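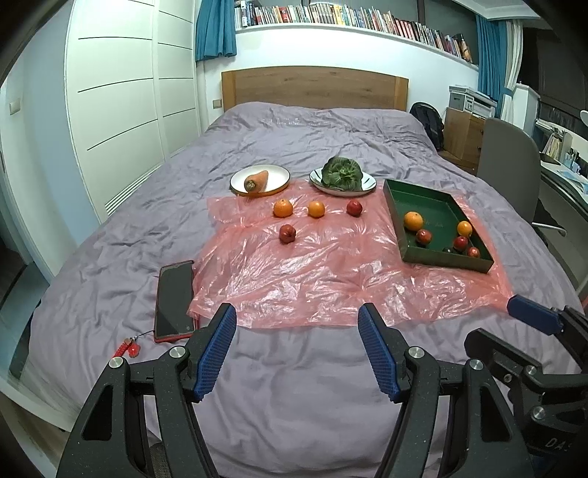

Page last changed: 09/06/2022

The Inventory

The instructions from Stelterent ran to 12 pages and covered the letting of furnished rooms. Natsumi Kubo had read them twice on the train. Section 3 dealt with items left by an outgoing tenant. Furniture was to be listed first, then linen, then kitchenware, then anything that did not fit the other headings. Food was to be thrown away. The form gave no box for food.

She began in the bedroom at Rendance House, as the form required, and wrote: bed, double. Duvet, lavender-grey, creased. Then she stopped, because the next item was a sheet of pink plastic, and on the plastic was fruit.

She went back to the hall and checked the number on the door. It was the right flat. The kitchen had a table that would seat two people. Its surface was clear and level, and she tested it with her palm. Whoever had laid the food out had walked past this table to reach the bed.

In the bedroom again, she considered the headings. The plates were kitchenware. They were round and white with dark rims, and she could enter them without difficulty. One had a carrot on it, set down at a slant. The other had a head of leafy greens with pale stems. The form had a column for condition, and she wrote "in use" beside both plates.

The tray was harder. It was dark green and had raised sides, and it would have been kitchenware in a kitchen. She listed it under kitchenware and added "found in bedroom" in the margin, where there was room for a short remark.

The office rang at this point. It was Casado, who managed the block and wanted the keys back by noon.

"Is it empty?" he said.

"No. There is produce."

"What sort?"

She told him. He asked where, and she told him that as well. There was a delay on the line while he looked something up.

"The tenant's name was Edard," he said. "He moved in last October. He paid on the first of every month. There is nothing else in the file."

"Was he a cook?"

"It doesn't say. Bag it up and bring the keys."

She took a roll of bin liners from her case and tore one off along the perforation. It would not open. She rubbed the edge between finger and thumb until the two layers came apart, then stood holding it. 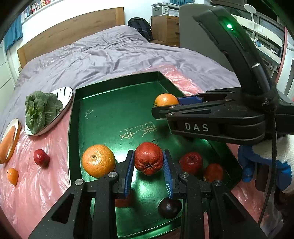
The pear was the trouble. A pear is right for a day, perhaps less, and to find out which day it is you have to press it near the stem. Her grandmother had kept hers on a spare bed, on newspaper, in the one cold room of the house, and went in each morning to press them. The fruit was set out with gaps, so that a bad one could not spoil the next. No one slept in that bed from autumn until the New Year. Visitors were given the sofa.

Natsumi pressed the pear near the stem. It gave slightly. She noted the result on the back of the form, with the time.

After that she worked quickly. She crossed out "anything else" at the foot of the page and wrote a new heading, "Stores", and under it she put the carrot, the greens, the oranges, the apple, the plum and the pear. In the condition column she wrote "keeping" for all of them except the pear, for which she wrote "today".

Casado rang again at five to 12. She let it ring, folded the bin liner into a square and put it back in the case. Then she fetched a knife from the kitchen drawer — item 3 on the second sheet, one blade, sharp — and sat down on the edge of the bed to eat.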